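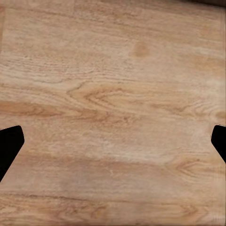
Gripper on cell 9. The meeting went over the finger setup on the Orkness cell before anything else, as it had been held over from May. The Dasteten report says the fingers are "centred and true" after the last service. Not everyone at the table was prepared to accept that. With the fingers open over the bare tabletop in the simulated wrist view, the left one comes further into view than the right, which is only a sliver at the side. Dasteten's position is that this is a camera mounting offset carried into the model and has nothing to do with the jaws. It was put to them that the same answer was given last time, about a different fault. No measurement was tabled to settle it either way.

Agreed: the offset is to be measured on the real gripper with the jaws fully open and again fully closed, and the figures entered in the cell log. Until then the words "centred and true" come out of the report.

Minutes of the cell maintenance meeting, 15 Jul 2022
Present: maintenance, production, controls, stores, Dasteten (by phone)
Apologies: quality

1. Previous minutes
Accepted with one change. The May minutes said the finger pads "had been replaced". Stores has no record of pads being issued. Changed to "were to be replaced".

2. Gripper (see above)
Production asked whether the fingers could be swapped left for right as a quick test. Maintenance said yes, but the mounting screws have been in and out often enough that the threads should be looked at first. Controls wants the model left alone until the real gripper has been measured, so that nobody ends up adjusting the picture to suit the theory.

Action: maintenance to check threads, then measure. Controls to hold the model as it is.

3. Cycle count and greasing
The counter stood at 3,669 cycles since the last reset. Dasteten recommends greasing the slides every 200 cycles. Maintenance regards this as excessive and asked where the number came from. Dasteten said it was in the Nnaji handbook. The copy kept at the cell gives 200 hours. Dasteten will find out which is right, in writing. It was noted that the two would lead to very different grease bills and that Dasteten sells the grease.

Action: Dasteten. No change to the present routine in the meantime.

4. Home position
The arm was re-homed twice in the past fortnight after a stop. Controls blames the cable at the wrist. Production says the stops all came after the software update and would like that looked at before a new cable is ordered. There was some discussion. The stop log was not brought to the meeting, so it could not be checked.

Action: controls to bring the stop log and the date of the update. Cable not to be ordered yet.

5. Nekesier monitoring package
Dasteten offered a trial of Nekesier, which is said to warn of gripper wear before it shows. Maintenance asked what it measures. The reply was motor current and jaw travel, both of which the controller already records and which we do not look at. The meeting was not persuaded. Deferred until item 4 is closed.

6. Other business
The 3 mm hex key has gone from the cell toolbox again. Stores to replace it and paint the new one.

Next meeting to be set once the measurements are in.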